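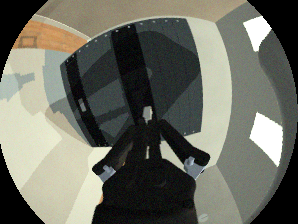

Jenddale J2 wrist gripper set
Parallel gripper with wrist camera mount, for bench and mobile arms. Black finish.

Availability: back in stock from July, limited numbers
Lead time: 11 working days, longer if you want the cable kit
Minimum order: 1

What you get
Gripper body, two fingers, linkage arms fitted
Wrist plate and bolts
Camera mount (camera not included, see Plaven range)
Simulation model, free download once the order's confirmed

Budgeting
Price on request, depends on arm. Allow 2,000 for the first station if you're starting from nothing, that covers gripper, mount and cabling but not the arm. Second station comes in cheaper as you can share the spares box. Fingertips are a consumable, put a line in for them every year. People forget and then its an emergency purchase.

Before you order
Check your wrist bolt pattern. Check payload with the camera ON, not just the gripper. Wide lens wanted? Say so at quote stage, the mount is different. Try the sim model first if you can, it's a lot cheaper to find out about reach problems there than on the floor.

Spares
Fingertips, pack of 3
Linkage arm, left or right, please state wich
Bolt kit

Warranty and returns
2 years on the body. Tips not covered. Unused sets back within the month, original box please.

Quotes: Chrysanthi Petridis. Technical and fitting: Ott Pärn, mornings best.
Older Prerkasow wrist plates will fit with the adaptor, ask.

Prices and stock checked August 30, 2025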